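Workshop notes: Druda learns to shop

Hi all, Smaranda here. Druda, the arm I've been building at home since June, finally has a gripper that closes properly! The fingertips used to miss each other by a hair and I spent almost 55 evenings fiddling with shims (my neighbour thinks I've taken up clockmaking). New finger mounts, a bit of filing, and they meet at the centre. 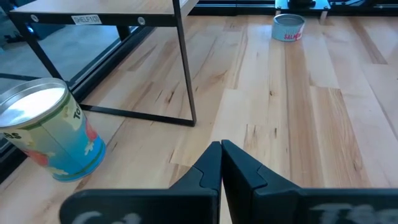 Fingers closed, tall can on the left, salmon tin way off at the back.

Next up is grabbing. I'm starting with tins because they're cheap and don't mind being dropped, though my floorboards might. The short ones worry me more than the tall ones, to be fair, as I haven't sorted out how low the wrist can go. If anyone's got a spare 8 mm bearing or a favourite grippy rubber, give me a yell or leave it in my tray at Grenberg.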